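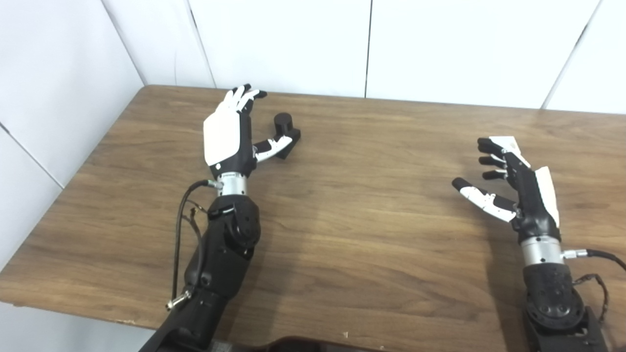
The tabletop in front of the white wall panels, with its grain running side to side and some wear at the front left corner.

Work tables at the Tateo building will be sanded and refinished from November, under a maintenance program that also covers the white wall panels in the ground floor workrooms.

Building manager Zoltora told tenants this month that the job would be done in two stages so that at least half the rooms stay open. Each stage is expected to take four days. Bookings already made for the first stage will be moved to rooms upstairs at no extra charge.

The tables date from the last fit-out, when the old laminex benches were taken away and the back walls were lined with large smooth panels. Zoltora said the rooms had taken almost 300 bookings since the start of the year, and that corners and front edges were showing it first. The notice lists worn corners, dull patches and old tape marks among the things to be fixed across the floor.

Tenants were asked in a survey whether they wanted the tables replaced with something paler. Most of those who answered preferred to keep the brown tops. Several said the darker grain was easier on the eyes in rooms where the walls are all white, and one group asked that whatever finish went on next not be glossy, as the lights already reflect off the wood in the afternoons.

The work has gone to Nestis, a small joinery shop that does repairs for schools and libraries in the area. It will sand the tops lightly, colour-match the worn spots and put on a low-sheen hardwearing finish. Edges will be done by hand. The shop has asked for the rooms to be left closed overnight after the last coat.

Wall panels will be wiped down and checked while the tables are out of action. Zoltora said the dark lines between them were joins and did not need filling, despite a few maintenance requests asking for exactly that. Any panel that has lifted will be refixed. 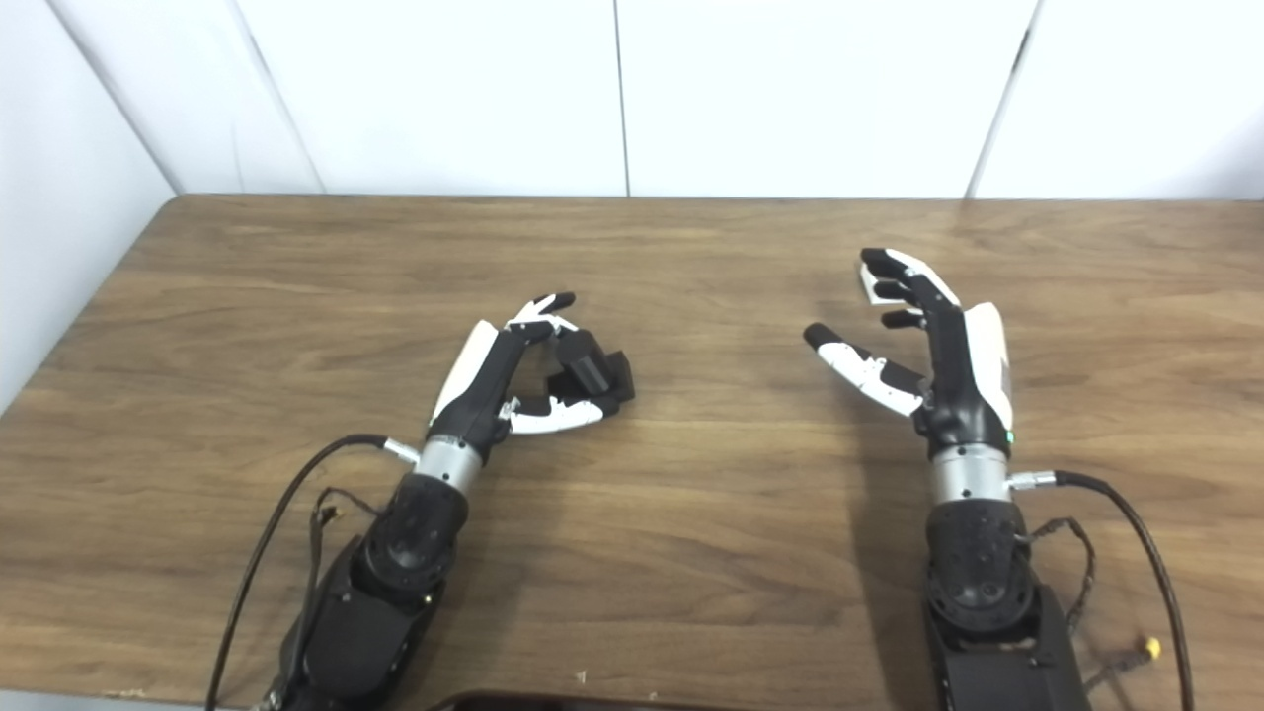

What tenants need to do

Anything stored on or under a table should be cleared by 5 pm on the afternoon before a room closes. Shelves can stay as they are – dust sheets will be supplied. Groups with heavy gear that can't easily be shifted should contact the building office, which will swap them into the second stage if there is space.

After the work, tenants are asked to use felt pads under equipment and to keep tape off the timber. Hot drinks will be allowed back in the rooms once the finish has hardened, with coasters.

The Mitsotakis-Vlachou room at the end of the corridor is not part of the program. Its table was refinished last year and the room can be booked as usual.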